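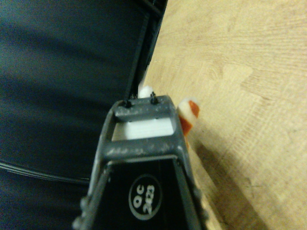 Attachment 1: top bar with two black screws

Subject: Re: [grelbridge-singers] Score returns

Sunita Mathur wrote:
> I still have the Iltus part-songs from last season and so do
> most of the altos. Do we hand them in before the new copies
> go out, or after? Also, are pencil marks OK this time?
> Sunita

Before, please. We own 100 copies of the Iltus and 29 are still out. The second set is the Tuncer carols, 200 copies, and those are nearly all back. I need both on the shelf by Saturday so I can number them again. The old numbers were written on the covers and a lot of covers have come off.

Pencil marks are fine if they are breath marks or cuts. Please rub out anything else, including phone numbers.
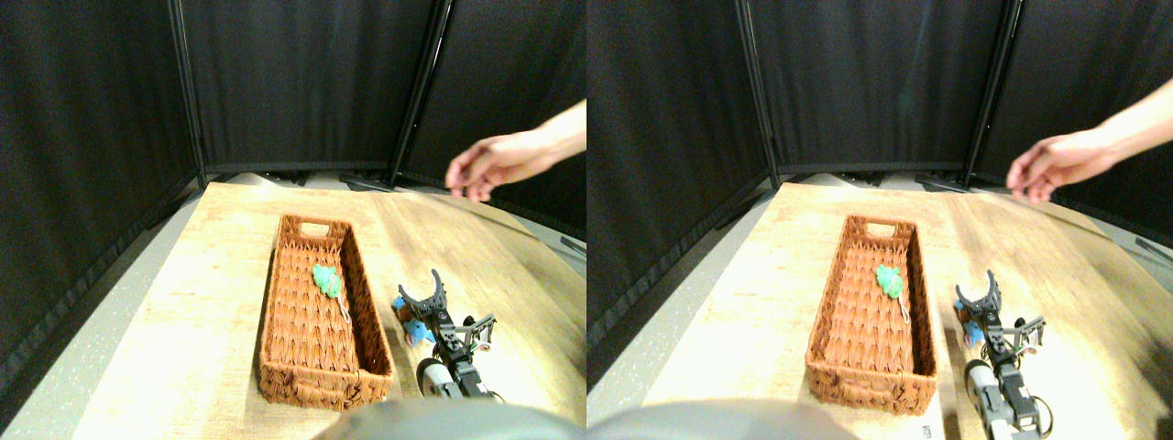

Returns have been going on top of the piano, and the scores slide down behind it. I would like one fixed place by the door. A rectangular wicker basket like the reddish-brown one on the table would suit me, and it can be carried to the cupboard at the end. If you have one at home that you don't use, reply to me and not to the whole list.

For Saturday:

1. Hand in the Iltus first, even if the cover is loose.
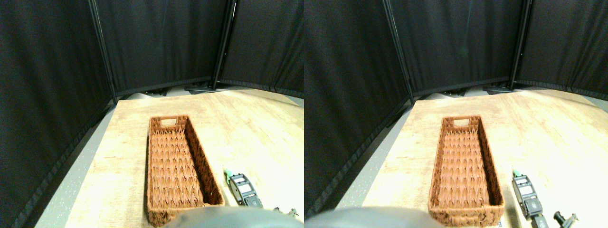 2. Write your name on a slip and tuck it inside. Don't staple it.

3. If you've lost a copy, tell me which number. Tolo still prints them but the minimum order has gone up, so I would sooner wait and replace several together. 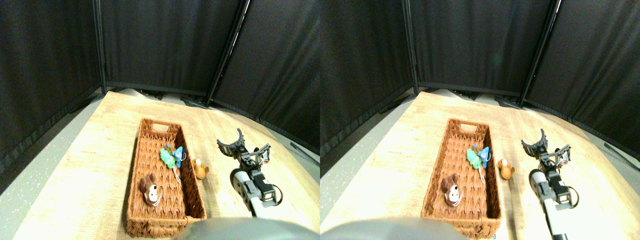

Attachment 4: table, with the curtains behind

New copies go out at the break, sopranos first. Tenors, you are sharing until I find the other box.

Girish Tripathi
Music library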